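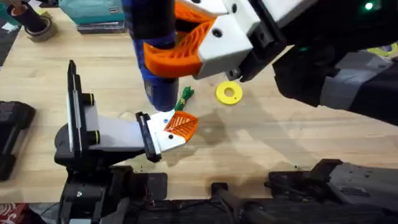
Blue cordless drill over the butcher-block bench, chuck down.

Cimia Tool Library: Borrowing a Cordless Drill

Who can borrow a drill?
Any member with a current card. Membership is $20 a year and covers everyone at the same address. You need to be 16 or older to check out a power tool.

How long can I keep it?
Loans run for 3 weeks. You can renew once online if there is no hold on the tool. Drills go out fast in spring, so check the hold list before you plan a second weekend of work.

What comes in the kit?
Each kit has the drill, one battery, a charger and a small case of bits. The kit number is on the inside of the lid. Kit 381 has a right-angle attachment as well. It can only be reserved at the Zulard Street desk.

Are drill bits included?
Basic twist bits and screwdriver bits, yes. Masonry bits and hole saws are checked out separately. If you snap a twist bit, tell us when you bring the kit back. The first one is free.

Can I use the drill on brick or concrete?
Not the standard kit. Ask for a hammer drill. We keep those at the Ellden branch, and they can be sent over in two days.

The drill won't turn. What should I check?
Look at the direction switch above the trigger first. In the middle position the trigger is locked. Then take the battery out and push it back in until it clicks. If it still won't run, bring the whole kit back and we will swap it.

How do I change a bit?
Take the battery out. Turn the front of the chuck by hand to open the jaws, put the bit in straight, and tighten. Give it a tug before you start drilling.

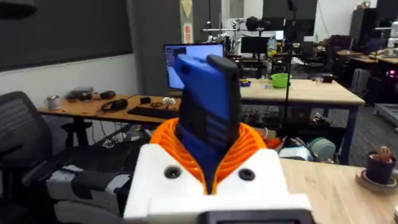 Blue and black handheld by the computer desk.

Where should I set the drill down at home?
On a flat surface, away from the edge. Desks collect headphones, cords and paper, and a cord can catch on a bit. Clear a spot first, or put the drill back in its case between holes.

Do I need to clean it?
Wipe it with a dry cloth and brush the dust out of the vents. Please don't use water or spray cleaner.

What if I return it late?
The fee is $3 a week. Your card is paused until the tool is back.

Can I drop it off after hours?
Hand tools can go in the drop box at Jadoon Hall. Power tools can't. Bring drills and batteries to the desk before 6 p.m.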